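Desk Things: Pens, Pouches and Tabletops

Cotside Study Rooms -- Gallery pages

The Cotside Study Rooms keep a small set of gallery pages on the everyday objects found on their tables. Earlier pages dealt with lamps, bookrests and the drawer units supplied by Stankevičius. The present page is given over to the pencil case and its contents, a subject requested by several readers after the page on notebooks appeared in May.

The pages are compiled by Povilas Priedītis, who looks after the furniture and fittings, with captions checked by Milovan Golob of the reading desk. Visitors are welcome to use the pictures in teaching, provided that the Study Rooms are named as the source.

The soft fabric pencil case has never gone out of use at Cotside. Hard tins were tried in the main room and given up on account of the noise they made when set down. A cloth pouch is quiet, takes up little of the table and will hold a mixed handful of pens and markers without complaint. It does have one fault, well known to anyone who has owned one: the pen that is wanted is generally at the bottom. For this reason many readers prefer to leave the case open beside them and to keep the one or two pens in use on the table itself.

Pale wooden tabletops were chosen for the rooms in 2000 and have been kept ever since. They show ink readily, which encourages prompt wiping, and a dark pen laid down on them is easily found again.

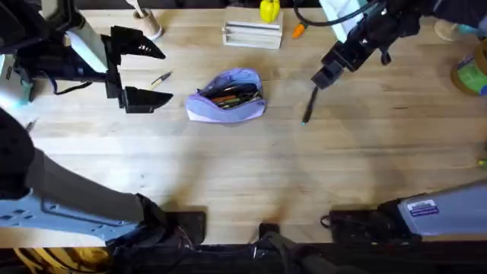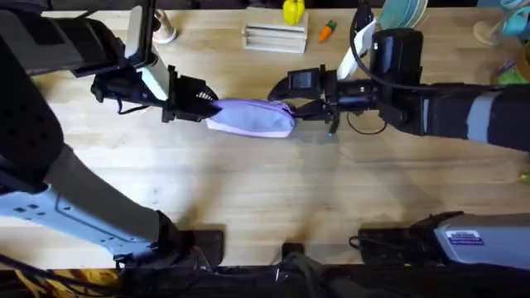

Lavender fabric pencil case, pale wooden tabletop. First picture: the case unzipped, with pens and markers inside in orange, green, dark red and black. Second picture: the case held level just above the table, one gripper at each end.

Notes on care

Fabric cases should be emptied before cleaning and turned inside out where the lining allows. A damp cloth and a little plain soap will deal with most pencil marks. Ink is more stubborn and is best treated on the day it is noticed. Zips that have begun to catch may be eased by running the point of a soft pencil along the teeth; oil should not be used, as it spreads into the cloth.

Markers are best stored flat with their caps pressed fully home. Those that have dried out may be left in the tray by the door of Room 3, from which they are collected for recycling.

Items for loan

A limited supply of writing materials is kept at the reading desk for those who have come without their own. Each reader may borrow up to 6 items at a time, and groups may ask for a prepared set of 12. Sets are issued in Trulto boxes and should be returned in the same box, with any missing or faulty item mentioned to the desk -- no charge is made for ordinary wear.

Related pages

Desk Things: Notebooks and Loose Paper
Desk Things: Lamps and Bookrests
Desk Things: Drawer Units
The Soterier Bequest: Inkwells and Blotters

Corrections to captions, and suggestions for further pages, may be handed in at the reading desk, marked for the attention of Milovan Golob.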